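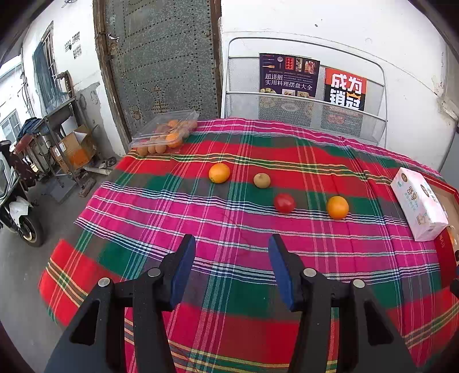 I don't believe in the fruit bowl. I want to get that out of the way, because I've just spent most of January reading people who do, and they all sound very sure of themselves. Keep your fruit in a wide bowl on the table, they say, and your family will eat it. Mine ate exactly as much as before, and what changed was that I now had to look at the rest of it going soft.

So for a month I tried the other ways. Everything got bought on Monday, laid out on the table, sorted, and then put away according to whichever method was having its turn. I kept notes on the back of the electric bill. What follows is mostly from the notes, with the swearing removed.

Clear box with a lid. These are supposed to be the answer to everything now. I had one already, the kind you can see straight through, so at least I didn't pay for the privilege. You can tell from across the kitchen whether there are oranges left. Fine. You can also see the one at the back that you don't want to deal with, and you will go on seeing it until Thursday. My bigger complaint is the lid. If I snapped it down I got fog on the inside by evening. If I left it sitting crooked on top, the fruit did better and the whole thing looked like I'd been interrupted. I've been leaving it crooked.

I did look at buying something fancier. Linavetti makes a produce keeper with a vent you turn to one of 13 positions. Thirteen! I would like to meet the kiwi that can tell position six from position seven. A store near me had it on sale for 28 dollars and it still went back on the shelf. Maybe it's wonderful. The box said it was, which is what boxes say.

Kiwis, then. Everyone agrees you put hard kiwis next to a ripe banana or an apple and they soften up. I'll admit this one seemed to work, although I only did it twice and I didn't have a kiwi sitting by itself in another room to compare, so who knows. They may have just gotten older, like the rest of us. Once they give a little under your thumb, put them in the fridge. I lost two by waiting for a better moment.

Tomatoes on the counter. I grew up in a house where tomatoes went in the fridge and I never once heard one complain. The current thinking is that the cold ruins the flavor and you are a barbarian. I bought two from the same bin, kept one out and one cold for four days, let the cold one come back up to room temperature and cut them both with salt. I could taste a difference. I could also see which plate was which, so I don't trust it much. My guess is that a supermarket tomato in January doesn't have a lot of flavor to lose. I keep them out now anyway, mainly because they roll around in the fridge drawer and end up under the celery.

Do not put them stem side down because a website told you to. Or do, it takes no effort. I couldn't find any difference, and they wobble.

Oranges are the ones I feel most strongly about, because oranges don't need any help. They sit there. A week on the table, in my kitchen, which runs cool, and they were as good as the day they came home. Longer than that and they're better off in the fridge. The trouble only starts when they're piled up and touching and the bottom one goes, and then you have a green fuzzy situation and have to wash the bowl. Spread them out on the cloth and you catch a bad one early. You also have oranges all over your table – I didn't say it was a perfect system.

About the cloth. It's the big plaid one, red and green with a magenta band, and it has been called a Christmas tablecloth by more than one guest. It is not. It has purple in it. I leave it on all year, and it still has the fold creases from the closet because I'm not ironing something that size for the benefit of a tomato. What I like about it for sorting is that round things don't travel far. On the bare table everything heads for the floor. On the cloth a wrinkle usually stops them, and that's more than I can say for the silicone mat from Hirach that I was talked into last year, which smells like a bike tire and collects every crumb in the house.

Somebody is going to tell me about the liners, the ones that are supposed to soak up whatever gas it is. I tried them. One packet, four weeks, same number of kiwis in the trash as without. If yours work, good.

Where I ended up: oranges loose on the table until there are too many, then into the clear box with the lid half on. Tomato out, where I can see it. Kiwis out until they're ready and then cold, no exceptions, no waiting for Saturday. And I buy less. That last part did more than all the containers put together, and I notice the people selling containers don't bring it up.

Potatoes I'm leaving for another post. I've been told to keep them in a paper sack with an apple and I've also been told that an apple is the worst thing you can do to a potato, both times by people who were completely certain. I have a sack of each going in the hall closet right now.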